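Notebook, March
Dye bench, entry continued from the madder pages

Second round on the cochineal baths. Last time the wool came out a good deal bluer than I wanted and I put it down to the water without testing. Three pots this time, same fleece, same mordant, different water in each.

Fleece is the Stusine white, scoured twice. It still felt slightly greasy at the tips after the first scour so I repeated it with fresh soap and let it cool in the pot overnight. Rinsed until the water ran clear. Skeins wound off at 20 g each and tied loosely in four places with cotton. Pētersons had tied theirs too tight on the earlier lot and we got white bands where the string sat, so worth checking the ties before anything goes in.

Mordant was alum at 10 per cent of dry weight with a bit of cream of tartar. Brought up slowly over an hour, held at 80, left to cool with the lid on. Skeins kept damp in a bag until needed.

Pot A: tap water.
Pot B: rainwater from the butt, strained through muslin.
Pot C: tap water with a pinch of citric acid, enough to bring it to pH 5 on the paper strips.

The cochineal is from the new Mamow packet. Ground it in the small mortar, which took longer than expected because the insects were not fully dry. Spread the rest on a tray near the radiator before closing the packet again. Soaked the powder overnight in a cup of warm water and strained it three times. The third straining was still giving strong colour so I kept the sludge in a jar for a pale bath later.

Skeins in at 9.40. Heated to 70 over the first forty minutes and held there. Pot B ran hot for a few minutes when I was out of the room and reached 82 before I turned it down. I don't think it matters much for cochineal but noting it in case B looks odd next to the others.

Lifted and turned the skeins every ten minutes. By the half-hour mark the three pots were already plainly different. A was a purple-pink, B a cleaner pink, C well on the way to red. Took all three off the heat at 11.30 and left them in the liquor until late afternoon.

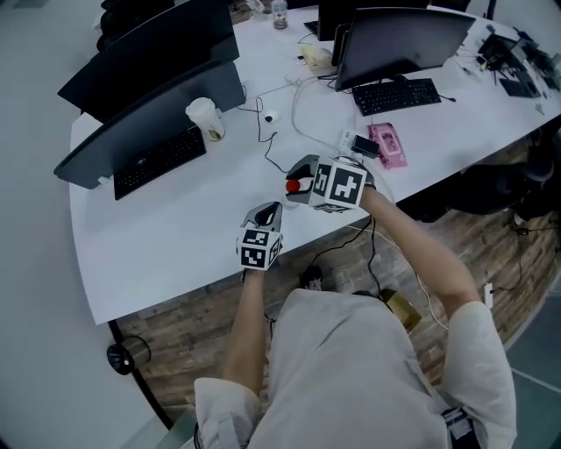 Does the acid need to go in before the dye or can it be added partway through? Partway through works, provided the skein is lifted out first and the pot is stirred well before it goes back, otherwise the colour takes unevenly.

Tried that on a spare skein using what was left in Pot A. Lifted it, added the citric acid dissolved in hot water, stirred, put it back for twenty minutes. It moved from purple-pink to a warm red, a shade duller than C. Could be that the bath was partly used up by then. Would need a fresh pot to be sure.

Rinsing: A lost a fair amount of colour in the first two rinses, B less, C hardly any. All rinsed in water of the same temperature as the skein to avoid felting. Dried indoors on the rack away from the window.

Dry results, judged by the north window at 10 the next morning:

A - dusty purple-pink, slightly streaky at one end
B - clear mid pink, very even
C - strong red leaning to orange, even apart from one paler patch where it sat against the side of the pot
Spare - warm red, dull, even

Yaqin Tan looked at them without the labels and put B and C down as the two worth repeating. She thinks A would be fine as a background colour for the Clurau blanket if we could get it consistent, which I doubt with our water as it is. The hardness seems to change from one week to the next.

Light test started. Wound a sample of each on card, covered half with foil, taped to the inside of the south window. Card number 103 in the sample book. Leave until the end of next month, then compare.

To do:
- order more citric acid, the tub is nearly finished
- test strips are past their date, get a new roll
- repeat B with the temperature kept at 70 throughout
- try C again with half the acid - the orange lean is a bit much for what we want
- pale bath from the jar of sludge before it goes mouldy
- write up the iron afterbath from the madder pages, still only on the loose sheet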